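# Egilsson 9 Folding Clothes Rack

The Egilsson 9 is a drying rack for people who have given up on the tumble dryer, or whose tumble dryer has given up on them.

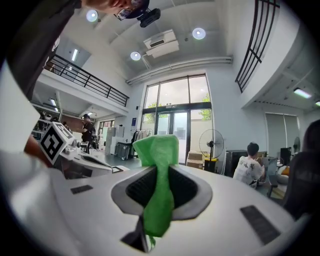
It holds one full load of wash, it folds flat enough to slide behind a door, and it doesn't fall over when you take the jeans off first. We mention the jeans because our previous rack, the Bresberg, did fall over, and a fair number of you wrote in. Some of you wrote in twice.

## What you get

- One rack with 9 rails, fully assembled
- 3 clip-on hangers for socks and other small items
- A spare set of rubber feet
- A folded sheet of instructions, most of which is a drawing of the rack being opened

There is no hex key. If you have a drawer full of hex keys, it will have to survive without a new one.

## How it works

Pull the legs apart until the brace clicks. If it doesn't click, it isn't open, whatever it looks like. The two side wings lift up and rest on their supports, and you can leave either one down if the rack is going in a hallway and people need to get past.

The rails are powder-coated steel. They won't rust from damp laundry, and they won't leave the gray stripe across a white shirt that older racks are known for. The coating will chip if you drag the rack down concrete steps. Sinéad Costello, who designed it, did this on purpose for most of May and reports that the rack still stood level afterward, though it was no longer handsome.

The gaps between the rails are wider in the middle than at the sides. Put towels and sweatshirts in the middle. Shirts do better on regular hangers, hooked over the ends of the wings. Socks go wherever socks go.

## Where to put it

Somewhere with moving air. An open window is best, a fan is fine, and a closed bathroom is where laundry goes to smell like a pond. Leave a hand's width between the rack and the wall, and keep it well away from heaters and stoves.

It can live outside on a dry day, but bring it in at night. The wings are light and will catch a strong wind, and your neighbors have enough to deal with.

## Please don't

- Climb it
- Let a child climb it
- Dry a soaked comforter on one wing (across both wings is fine, if you wring it out first)
- Use it as a dog gate. It will work for one afternoon, and the dog will remember how it got through.

## Looking after it

Wipe the rails with a damp cloth now and then. If the hinge starts to squeak, a drop of cooking oil will quiet it for a while and sewing machine oil will quiet it for longer. Clean off any extra before you hang something you like.

The rubber feet wear down faster on tile than on wood or carpet. Pull the old ones straight off and push the new ones on with a twist. When you've used up the spares in the box, order more under part number 3848. They also fit the Bresberg, for anyone still holding on to theirs out of loyalty.

## Which one should you buy?

We make two other racks that are still in the catalog. The Stastgate hangs on the wall and folds out like an accordion. It's good over a bathtub and hopeless if you rent from someone strict about screw holes. The Clollico is a small tabletop rack meant for baby clothes and hand-washed sweaters, and will hold one adult bath towel if you don't mind the towel winning.

If you do a load every day or two and have floor to spare, get the Egilsson. If you save it all up for one heroic session, get two, or wash more often. We'd be happy to sell you two.

## From people who own one

"Stays up. The old one didn't. My husband hangs everything on the same side and it has put up with him so far." - Abena Osei

"I wish it came in a color other than white. Otherwise no complaints, and I did look for some." - Nkrumah Gbeho

"The sock clips are stiff at first. By the second month they were all right, or my thumbs were stronger." - Dela Bawa

On the matter of color: there's a dark green on the way. We said so last year too, and then the first batch arrived looking like canned peas, so it went back.

## Returns and repairs

Send it back unused and we'll refund it. Send it back used and Iddrisu Aryee in repairs will take a look, fix what can be fixed, and let you know the cost before he starts. Wings, braces and clips are all sold separately. Please take your laundry off first. He has a small box of other people's socks and would like it to stay small.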